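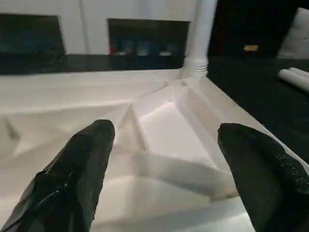

Gripper over a molded white part, Utcombe plant.

Cell Operator (handling and inspection), Drasora, Utcombe site
Full time, permanent. 3 positions.

Drasora makes molded plastic parts for other manufacturers. The Utcombe plant has 341 employees across molding, finishing, packing and shipping. Over the past year we have moved part of the finishing department from hand loading to robot handling, and we are now filling three operator jobs on the new line.

What has changed

Until last November, finishing was done at benches. One person picked up each part, turned it, checked it and set it down again, up to 1,161 times a shift. The grippers now do most of the picking up and setting down. People decide what gets run, set up the cell, check the parts and deal with whatever the robot can't handle.

No one in finishing was laid off when the line changed over. Some bench staff moved to the cells, some went to packing, and two took transfers to our Rosenthal site. Bench work continues for short runs, and you will be scheduled there for part of most weeks. If you are looking for a job with no hand work in it, this is the wrong one.

What you will do

Start up and shut down two cells at the beginning and end of shift
Load programs and check the first part of each run by hand
Inspect grip surfaces and change worn finger covers
Clear dropped or misplaced parts using the lockout procedure
Write down stops and their causes in the shift log
Show bench staff how the cells work when they rotate in

What we need from you

At least one year in a factory, warehouse or repair shop. You should be able to read a simple part drawing and stand for most of a shift. Lifting is less than it used to be, but fixtures still have to be moved by two people. Programming experience is not required. Training takes 69 paid hours, split between the classroom and the floor, and is done before you run a cell on your own.

Shifts and pay

Day shift starts at 6:00 a.m. and evening shift at 2:30 p.m. Please say which you prefer. Cell operators are one pay grade above bench finishers and stay on that grade during bench weeks. Evening shift carries a premium.

How the cells are used to measure work

Applicants have asked about this. The cells record stops and part counts by machine. These numbers are used for maintenance and scheduling and are not part of individual reviews.

To apply

Leave an application at the Darkmont Road gate or mail it to Everett Lindqvist, Personnel. Questions about the work itself go to Pentti Mustonen, finishing supervisor, who can also arrange a floor visit before you apply. Bring closed-toe shoes. Safety glasses are provided.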